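Skurham Robotics Club Boards > Student Projects > Soft Object Handling
Topic: Grip force on squishy stuff, our club is split down the middle

kwak_attack
April 2021
Second-year club, two-handed setup, and a dispute that has now outlived one set of officers. Our fall project is picking up soft things and putting them on a plate. Hard things we can do. Give us a block and we look like professionals. Give us something with the structural integrity of a marshmallow and we look like a toddler at a petting zoo.

Half the club wants to cap the finger force low and live with drops. The other half (I am the other half) wants to squeeze until it stops slipping and let the toy sort out its own feelings. The showcase is in October and we would like to be speaking to each other by then.

What did your teams do?
– Eun-ji

olszewski_a
Cap it low. I mentored the Putunura school team for two seasons and every kid on it started out in the squeeze camp. Then you try a paper cup and there is no more squeeze camp.

kwak_attack
We're not picking up paper cups.

olszewski_a
You will be. The showcase judges bring their own objects. Ask me how I know.

kwak_attack
How do you know

olszewski_a
Paper cup.

HwaYoungB
I'm the low-force person in this club, hello, I wasn't told there was a thread. For the record, the position is not "live with drops." The position is that if you close on the widest part of the thing, you don't need to crush it. Eun-ji's grasps come down from the top because her approach code comes down from the top, because that's the part she finished.

kwak_attack
It's a good part.

HwaYoungB
It's a very good part. It lands on the toy like a dropped textbook.

siryu
Different angle. Have you looked at your logs before arguing? When I was in the Bautista club we fought over this for most of a semester and then somebody plotted commanded finger position against measured position, and the fingers had been lagging the whole time. We were tuning force on a hand that was still arriving.

kwak_attack
We have 804 logged grasps. We have plotted, generously, some of them.

siryu
So that would be a no.

kwak_attack
It would be a "Hwa-young said she'd do it."

HwaYoungB
I said I'd do it if you labeled them. 390 have no label. One is labeled "oops."

S_Kamata
Faculty advisor for a different group, so ignore me freely. With foam toys the thing you want isn't peak force, it's how long you hold it. Slow-rise foam keeps giving way under the fingers. You close, the controller is satisfied, the foam relaxes, and the grip you had is gone. Students then raise the force, which makes the foam relax further. I have watched this loop run for an entire afternoon with people inside it.

Try re-closing in small steps during the lift. It's dull and it works.

olszewski_a
Agree with small steps. Disagree that it saves you if the first contact is bad. If you're pressing the toy into the table you aren't gripping it, you're making a pancake, and small steps gets you a thinner pancake.

S_Kamata
Fair. I was assuming fingers on either side.

HwaYoungB
A bold assumption around here.

siryu
Can someone post what it looks like? Everybody's arguing about a grasp only two people have seen.

kwak_attack
Fine. One from the wrist, with something soft and orange by the fingers, and one from up top, with the orange-striped toys and the lavender plate as the target.

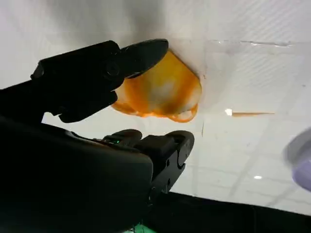
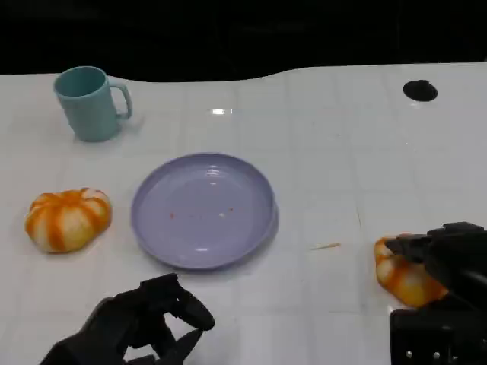
vasau_newbie
New here, starting a club at Vasau with no budget to speak of. Is a soft toy a reasonable first object, or should we begin with something rigid and work up?

S_Kamata
Start rigid, and keep the soft toy for your second month. A rigid block tells you whether your arm goes where you sent it, and until you trust that, a failed grasp on foam could be the arm, the fingers or the foam. Once the block is boring, swap in one soft toy and change nothing else.

vasau_newbie
Thank you, that's very clear. Blocks I can afford.

olszewski_a
Back to the top-view one from kwak_attack. The right hand is pressing from above. I rest my case and would like my case back when you're done with it.

kwak_attack
It's a firm greeting.

HwaYoungB
I'd like the thread to note "firm greeting."

siryu
Noted. What's the left hand for? Does your code use it at all on this task?

kwak_attack
Planned: left steadies the plate, right does the placing. Current: left is a spectator. The handoff between them is written but it waits for a flag that I may have named two different things in 2 different files.

siryu
That I can help with. Post the files, or the bit where the flag gets set anyway.

HwaYoungB
While she's finding them: I'm trying Sachiko's small-steps idea with a side approach and the low cap. If it holds through a lift I'll report back. If it doesn't, I'll still report back, with less punctuation.

kwak_attack
And I'm running mine with the same side approach and no cap, so we only change the one thing.

olszewski_a
That is suspiciously good method.

kwak_attack
I've been labeling. I'm down to the ones where I can't tell what I was trying to pick up.

S_Kamata
Label those "unknown" and leave them out of the plot. Please don't guess.

kwak_attack
What about the "oops"

HwaYoungB
The oops stays in.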